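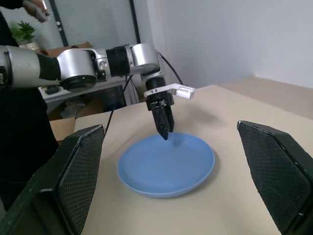 The ten-thousand-step crowd has moved on to dinner plates. If you have read any wellness column since July, you will have met the claim that eating off a smaller plate, or a blue one, makes you eat less without noticing. A reader wrote in to ask whether she should replace her whole cupboard. My advice is to keep your money.

The color idea sounds scientific enough. Blue food is rare, so blue is supposed to put us off. But the plate isn't the food, and plenty of people have eaten large helpings off their grandmother's blue willow pattern for decades. The size idea has more research behind it, and the results don't agree with each other. Some studies found people served themselves less. Others found they went back for seconds.

Then there are the sellers. Wedside has a "portion set" at $35 a plate and says 1,192 customers reported feeling fuller. Reported to whom, and compared with what? I asked. Eulalia Mansilla, who answers press questions for the company, sent me a link to the survey form. It had one question on it, and you got a discount code for filling it in.

Fullov goes further and promises you will cut 100 calories per meal. I could find no sign that anyone had weighed a meal.

Smaller helpings may well suit you. You can put less on the plate you already own and see how you feel at four in the afternoon. If you have tried one of these sets for a few months and kept any kind of record, good or bad, send it in and I'll print a few next time.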